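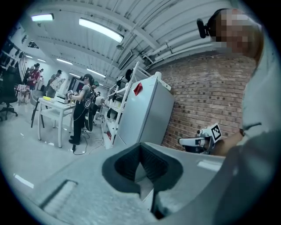

Quelle charge peut-on poser sur une tablette de l'étagère métallique Tunditar ?
La charge maximale est de 100 kg par tablette, répartie sur toute la surface, l'étagère étant montée d'aplomb et fixée au mur.

4. Mise en place dans une salle commune

Ce chapitre concerne l'installation de l'étagère dans une pièce où l'on travaille et où l'on circule : atelier, local technique, salle polyvalente. Le montage des montants et des tablettes est traité au chapitre précédent.

4.1 Choix de l'emplacement

1. Repérer un mur libre, à l'écart de la porte et des passages.
2. Si l'étagère est placée à côté d'un réfrigérateur, vérifier que la porte de celui-ci s'ouvre entièrement. Respecter aussi l'espace d'aération demandé dans la notice de l'appareil.
3. Contrôler la hauteur sous plafond. Laisser 30 cm entre la tablette supérieure et les tuyaux, gaines ou luminaires.
4. Présenter l'étagère vide à son emplacement et régler les pieds au niveau à bulle.

Remarque : sur un sol en béton, les patins fournis suffisent. Sur un sol souple, utiliser les plaques de répartition Grumex (vendues séparément).

4.2 Fixation au mur

1. Marquer les trous à travers les équerres supérieures.
2. Sur un mur de briques, percer dans la brique et non dans le joint. Dépoussiérer le trou.
3. Placer les chevilles, puis visser sans bloquer.
4. Vérifier de nouveau l'aplomb et terminer le serrage.

ATTENTION : ne pas charger l'étagère avant la fin du serrage. Ne pas percer à proximité d'une conduite ou d'un câble encastré.

4.3 Rangement

1. Poser les objets lourds sur la tablette du bas.
2. Garder les tablettes à hauteur des yeux pour le matériel courant.
3. Réserver le dessus aux objets légers et stables. Ne rien y laisser dépasser.
4. Les petites pièces se rangent dans des bacs fermés ou sur un chariot.

4.4 Table, chaises et câbles

Placer la table de façon à pouvoir en faire le tour. Les chaises inutilisées sont rangées contre un mur. Tout câble qui traverse le sol doit être enroulé après usage ou couvert d'un passe-câble. Ne pas faire passer de câble sous les pieds de l'étagère.

Contrôler le serrage des équerres chaque année, en février, et après tout déplacement.

Ce site utilise des cookies pour mesurer son audience. Tout accepter | Tout refuser | Paramétrer mes choix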